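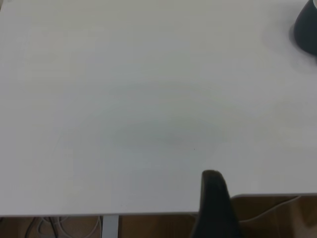

Who pays when a shared laundry room needs a new dryer? The building's reserve fund pays, provided the request reaches the Farnenora housing office before the end of March.

Print this page | E-mail this page
Home | Residents | Talks | Contact

Speaker notes: Reserve funds for small buildings

Slide 1. Welcome residents and confirm that the sign-in sheet is going around. The session ends at 7:30 p.m.

Slide 2. The reserve fund is separate from the operating budget. It covers items that wear out over several years – roofs, boilers, shared appliances. It does not cover cleaning or snow removal.

Slide 3. Each unit in the Brorken buildings contributes $335 a year. Of this amount, $100 is set aside for roof work and may not be moved without a vote. Pause for questions.

Slide 4. Repairs under $900 may be approved by the building manager. Larger repairs require two written bids. Refer to the Clakow Court boiler, where the second bid was lower by more than $200.

Slide 5. Common errors on the request form: no unit number, no signature, bids without a date. Hold up a blank form. Copies are on the table by the door.

Slide 6. The statement for each building is mailed in January. Residents who have not received one should speak to the office after the session.

Filed under: Housing & Budgets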